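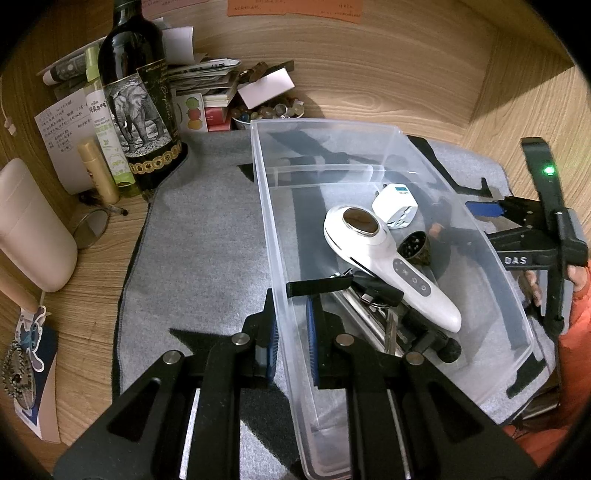 Photo: Maysoun Saliba / Kutberg workshop

February, 4:10 pm

Third go at the walnut ink. Batch two grew a skin overnight and smelled like a pond, so Nizar has banned it from the fridge. Fair.

Husks from the Khoury bag this time, 50 g in 500 ml of tap water. Held just under a simmer until the liquid was down by half, which took all of lunch and most of my patience. Strained through muslin twice. Elias says coffee filters are better. Elias also says this about paint, soup and engine oil.

Added gum arabic a pinch at a time. Stopped when the line quit feathering on the cheap paper – it still feathers on the 105 gsm, but so does everything, including pencil, I'm starting to think.

Color: a decent warm brown going down, darker after an hour. Next to batch one it looks like a different plant. Batch one was boiled hard, and I suspect that's the whole story.

Four clove buds in the jar against mold. Swatches are taped inside the cupboard door, half of each under foil. Please do not peel the foil to "check," Ghassan.

To do: try a pinch of iron in a small sample, label the jars, find out who used my good strainer for plaster.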